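How to test whether a robot arm can fit a graphics card

Rukcombe workshop notes, March 14, 2022

Fitting an expansion card is a useful test for any arm that is meant to take over bench work. A person does it in under a minute. For a machine it combines a tight slot, a stiff connector and very little room to move. The procedure assumes a two-finger gripper with a camera at the wrist, and a scrap desktop case laid on its side.

Before you start

Disconnect the mains lead and earth the case. Clamp the case to the bench so that it can't slide when the card is pressed home. Set the force limit on the arm to 60 newtons. Remove the blanking cover for the slot you intend to use.

Procedure

1. Open the latch for the chosen slot by hand. Small plastic latches are still beyond most grippers.

2. Teach the arm a hover position 25 mm above the slot. Save it as a named point – you will return to it after every failed attempt.

3. Grip the card by its long edges, clear of the contacts. Close the fingers slowly and stop at first contact, then add a small holding force.

4. Line up the metal bracket before the card edge. If the bracket catches on the rear of the case, the card tilts and the arm will read the resistance as a seated card.

5. Lower at 2 mm per second. If the force rises early, back off to the hover point and correct the sideways position.

6. Open the fingers and withdraw straight up. Check for capacitors and memory latches close to the path of each finger.

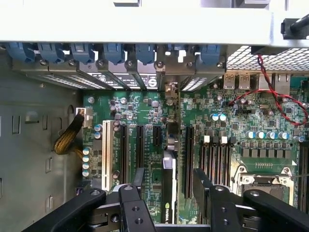

Log each attempt as seated, partly seated or aborted. Our own log, kept since July with the Pularier control software, stands at 1,305 attempts. Partly seated cards are the main fault, and the wrist camera rarely shows them, as the gripped card hides its own slot.

Can it replace a person yet? For one known board, clamped in one known place, yes. For mixed repairs, no – loose cables alone will stop the job. Repeat the test with a second board before changing any settings.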